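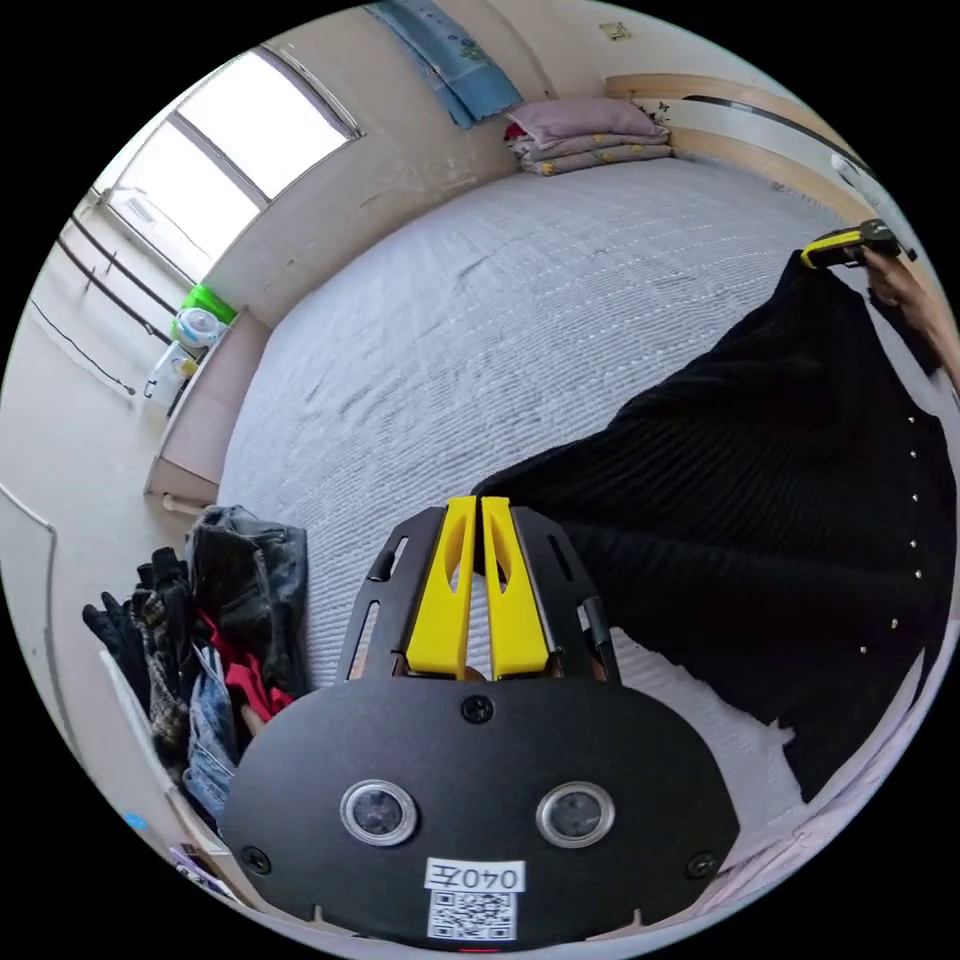
Zusham Dock Scheduling

Product overview

Zusham is a dock appointment and yard management service for warehouses, distribution centers and cross-dock terminals. It is supplied by Ocampo Freight Systems to shippers, receivers and third-party logistics operators. Carriers book their own unloading and loading times within limits set by the site, and the site sees all bookings, arrivals and departures on a single screen.

The service is offered on an annual contract. It may be used alone or together with the Mandero billing module, which is licensed separately.

Who it is for

Zusham is intended for sites that receive freight from several carriers and that currently assign dock times by telephone, e-mail or shared spreadsheet. It is suitable for single-site operators as well as for companies that manage a regional network. The largest customer network now in service has 363 dock doors under one account.

Parcel sorting hubs and container ports are outside the scope of the product. Operators of such facilities should contact the sales office before requesting a quotation.

Main functions

Carrier booking. Approved carriers select an open time from the site calendar and enter the purchase order, load type and trailer number. A confirmation is sent by e-mail or text message. Changes may be made up to three hours before the appointment, or later with the approval of the site.

Door assignment. Doors may be reserved by temperature range, equipment type, customer or direction of travel. The supervisor can override any assignment, and the override is recorded with the user name and time.

Gate check-in. Drivers check in at the gate office or on their own phones. The interface is available in 13 languages. Site rules and safety notices can be shown at this step, and the driver's acknowledgment is stored with the appointment.

Yard view. Trailers are listed by location, status and time on site. Moves are sent to yard drivers as a task list.

Detention records. Arrival, docking and release times are kept for each load. These records may be exported to support or dispute a detention invoice.

Reporting. Standard reports cover door use, carrier punctuality, turn time and missed appointments. Reports can be scheduled for delivery to named recipients every Thursday or at the end of each month.

Service plans

Zusham Site
One location. Includes carrier booking, door assignment, gate check-in and standard reports. Support by e-mail during business hours.

Zusham Network
Two or more locations under one account. Includes all functions of the Site plan, with yard view, detention records, shared carrier lists and access by role. Support by e-mail and telephone.

Prices are quoted per location and depend on the number of doors in use. There is no charge to carriers or drivers.

Connections to other systems

Standard connections are available for common warehouse management and transportation management systems. Data may also be exchanged by scheduled file transfer or through the published interface. Custom connections are quoted as a separate work order.

Customers who license the Mandero billing module may pass appointment and detention data to it without further setup. Accessorial charges are then prepared as draft invoices for review.

Implementation

Each new account is assigned an implementation manager. The Site plan is normally placed in service 2 weeks after the door list and operating hours have been received. The schedule for the Network plan is agreed in writing before work begins.

The customer is asked to provide:
- a list of doors, with any restrictions
- receiving and shipping hours for each location
- a list of approved carriers and their contacts
- the name of one person authorized to accept the configuration

Training is given remotely or at the Grirkbridge office. Additional sessions may be arranged for second and third shifts. The next group course for gate staff will be held in June.

Data and access

Customer data is kept separate by account. Users sign in with individual credentials, and an account administrator controls the permissions of each role. Appointment records are kept for the length of the contract and can be exported by the customer at any time before it ends.

Contacts

Sales and quotations: Angelica Belmonte
Implementation: Tariq Rajput
Carrier support: Wilfredo Evangelista

Ocampo Freight Systems, Grirkbridge
The sales office opens at 8:00 a.m., Monday through Friday.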